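Two-arm bench cell at home: cable snagging on the bin, and tubes that won't stay found

Posted 3 July 2026 by stikthorpe_bench

I'm building a small cell in the garage: two arms on a front rail, aluminum extrusion, papered walls. The job is putting capped test tubes in a plastic bin. When the right arm reaches in, the wrist camera cable goes in with it and catches the rim. It failed 9 times in 20 runs. I also lose the tubes against the leaf print mat. Do I reroute the cable or change the bin?

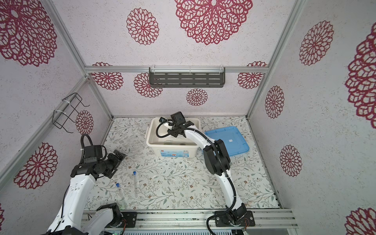

Replies

clareo_shop

Reroute first. Tie the cable at the wrist and again past the elbow, with only enough slack for full bend. Leave the bin where it is until that's done, or you won't know which change helped. Move the lid farther away too. I keep mine shut between runs and start each one from the same spot.

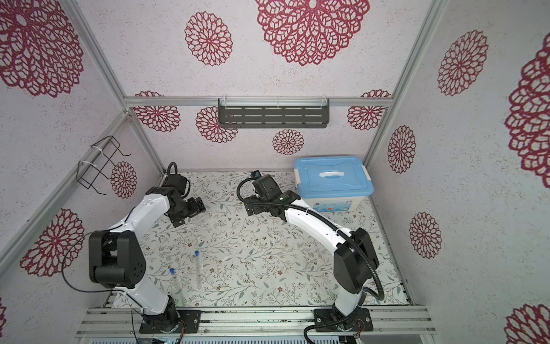
Lid on, tubes on the mat at left.

For the tubes, train on the blue caps. Clear plastic on a pattern is hard for any camera. My grasp rate got better after 131 new demos, all with the caps at different angles.

martinelli16

Get a plain mat. Done.

nunik_user

I disagree about the mat if you want it to work anywhere else. Keep the print. I'd slow the right arm down near the rim and add a stop point over the front edge before it goes in.

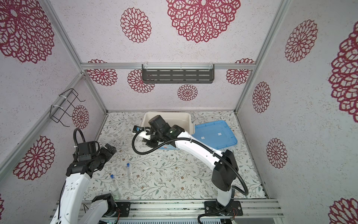 Right gripper over the front edge of the tub.

Related
Strain relief for wrist cameras
Nunik gripper fingers, 16 mm version
Squaring an extrusion frame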